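Ein Tag in der Färberei Clarnow

Auf diesen Besuch habe ich mich seit April gefreut! Die Färberei Clarnow öffnet nur einmal im Jahr alle Türen, und am Montag, 14. September, war es so weit. Ich stand schon vor der Zeit am Tor, mit Regenjacke und viel zu großem Rucksack, und war trotzdem nicht die Erste.

Los ging es im alten Kesselhaus. Wer bei Färberei an saubere Labore denkt, wird sich wundern: Es dampft, es riecht nach nasser Wolle und ein bisschen nach Heu, und man muss ziemlich laut reden. 4 große Bottiche sind in Betrieb, jeder für eine Farbfamilie, und der Blaubottich darf laut Führung niemals komplett geleert werden. Die Küpe wird immer nur ergänzt, wie ein Sauerteig. Besonders schön fand ich den Moment, wenn der Stoff aus dem Indigo kommt: erst gelbgrün, dann an der Luft innerhalb weniger Atemzüge blau. Ich hätte da den ganzen Vormittag stehen können.

Danach ging es eine Treppe hoch ins Musterarchiv. 734 Stoffmuster liegen dort in flachen Schubladen, jedes mit einem handgeschriebenen Rezept, manche davon kaum noch zu entziffern. Wir durften einige Schubladen selbst aufziehen (mit Handschuhen, versteht sich). Mich haben vor allem die Rottöne gepackt. Krapp kann ja fast alles, von Ziegel über Lachs bis zu einem tiefen Braunrot, je nachdem, wie heiß die Flotte wird und wie hart das Wasser ist. In Clarnow nehmen sie Wasser aus dem eigenen Brunnen, und die Rezepte aus dem Archiv gelingen angeblich mit Leitungswasser nie ganz gleich.

Auch im Alltag mag ich solche Töne am liebsten. Ein lachsrosa Tuch auf hellem Holz, und der Tisch sieht gleich freundlicher aus, selbst wenn es zerknittert daliegt.

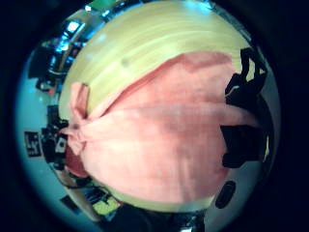 Mittagspause und Stoffmarkt im Hof

Zum Essen gab es Kartoffelsuppe und Pflaumenkuchen, beides sehr zu empfehlen. Auf dem Hof hatten inzwischen die Gäste aus der Region ihre Stände aufgebaut. Die Weberei Gorkora war mit Leinen da, herrlich schwer und ein wenig rau, und am Stand von Zotusska gab es Garnreste nach Gewicht. Ich habe 300 Gramm mitgenommen, alles Senfgelb und Moosgrün, und bereue nur, dass es nicht mehr war!

Prata, der kleine Druckverein von nebenan, zeigte Blaudruck mit alten Holzmodeln. Man konnte selbst einen Streifen bedrucken. Meiner ist schief geworden, die Ranken treffen sich nirgends, und er hängt jetzt trotzdem in der Küche.

Der Garten

Ganz zum Schluss noch der Färbergarten hinter der Halle, für mich der heimliche Höhepunkt. 2.000 Quadratmeter mit Waid, Wau, Krapp und Färberkamille, dazwischen schmale Graswege und eine Bank unter dem Walnussbaum. Krappwurzeln brauchen drei Jahre, bis sich das Ausgraben lohnt, deshalb sind die Beete nach Jahrgängen angelegt. Ein Tütchen Waidsamen habe ich geschenkt bekommen.

Wer hinfahren möchte: Der Bus hält direkt am Tor, Parkplätze gibt es kaum. Feste Schuhe anziehen, im Kesselhaus ist der Boden nass. Und bitte Bargeld einstecken, am Kuchenstand wird keine Karte genommen.

Kontakt | Impressum | © Fadenwege, alle Rechte vorbehalten | Nach oben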